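4.2 Evaluation of the Plonevetti Bin-Picking Kit

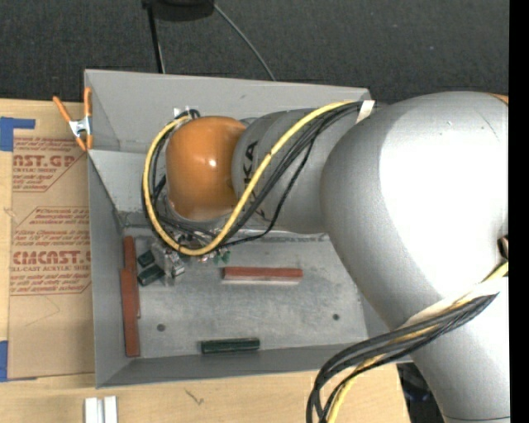
The Plonevetti kit, supplied by Grenden, was reviewed as a complete product, with its gripper, planning software and setup service. Trials covered 398 picks over 2 bin layouts, using rectangular blocks at mixed angles. The software was run with factory settings -- only the bin dimensions were entered by hand.

Figure 13. Robot arm and gripper over the metal bin, with reddish-brown and dark green blocks inside.

Blocks lying close to a wall required longer planning times than those in the open. The Brullow kit, tested under the same protocol, is treated in Section 4.3.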